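Sulen update: where we are with the tabletop recordings

The Gosling simulator has been collecting pick-and-place examples since September, and the set now stands at 750 finished episodes. Another 268 were recorded but not kept. Most of those failed the same check: the arm let go of the object before it was fully over the target, and the episode ended with it on its side or off the board.

Žofie Kopecký has rewritten the reset step. Objects used to come back in one of 14 fixed layouts, and the policy trained on the early data had clearly learned the layouts. Move a can two holes to the left and it would reach for the old spot. Positions are now drawn at random for each episode, with a minimum gap between objects so that nothing starts out overlapping. Rotation is random too, but only around the vertical axis for now.

Lighting was changed at the same time. Shadows are softer than they were in the spring set, and the shiny objects have proper highlights. This slows rendering a little. We think it is worth it, as the first policy did badly on anything glossy when we tried it on the real bench in Sturkness.

Operators are asked to keep to a few habits:

Start each episode from the rest pose, even if the arm is already close to the object.
Write the instruction before you move, and use plain words. "Pick up the can" is fine.
If you miss a grasp, try again in the same episode. Recoveries are useful and we have too few of them.
Stop recording after 30 seconds if the task is not done, and mark it as incomplete.

Please don't delete incomplete episodes yourself. Ludmila Vaněk goes through them and sorts out which ones can be used for the recovery set. She has also asked that people stop using "thing" and "item" in the instructions – the language part of the model gets nothing from them.

The overhead view is still the one we label from. The wrist view is saved with every episode, but the time stamps on the older files drift, and the script that fixes them has only been run on part of the Satar archive. If you need wrist data from before the change, ask first.

The next batch will keep the pegboard and mix cans, cubes and round dark objects on it.

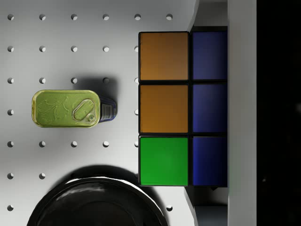 Booking for recording slots stays on the shared sheet. Put your initials next to the slot and the name of the task you plan to run, and clear the line if you can't make it.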